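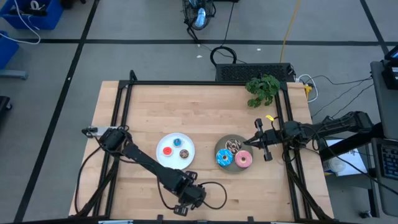

The Morning Tea of Jundanham

When I came to live in Jundanham, my neighbour told me to bring a plate. It was for a morning tea at the hall, at half past ten. I thought that they did not have enough plates, so I took two from my cupboard, washed them and carried them there, empty. In this country, to bring a plate means to bring food on it. The women at the door were very kind. One of them put lamingtons on my plates and placed them on the long table with the others, and I learned my first lesson in Australian English.

Since then I have been to many morning teas, in Jundanham and also in Verncombe and Bramwell, which are the next towns on the railway line. Each has its own habits. In Verncombe the sandwiches must be finished before any person touches a cake. In Bramwell they begin with the scones, while these are still warm, and the jam is always apricot. Jundanham is more relaxed. Children can start with a doughnut in a bright colour, if they want, and their grandparents will pretend that they did not see it.

Derek Greenwood was the baker of Jundanham for many years, and he still rises at four. I visited him in April, in his kitchen behind the old shop. He showed me the order book from 2000, when the bakery was at its busiest. On one page there is an order for 12 sponge cakes for the tennis club, written in pencil, with the word "cream" underlined.

"People did not buy a cake for themselves," he told me. "They bought it for when somebody came."

I liked this sentence and I wrote it down. In my childhood it was the same — the good biscuits lived in a tin on top of the wardrobe, and we waited for visitors as we waited for a holiday.

Derek closed the shop when his knees became bad. Now the bread comes by truck from Tultatmont, already sliced. It is not terrible bread, but it arrives without any smell, and the main street is quieter in the early morning. For the hall he still bakes his fruit loaf, with cold tea in the mixture and very little sugar. He does not use a recipe. I asked him how long it stays in the oven, and he said until it is done.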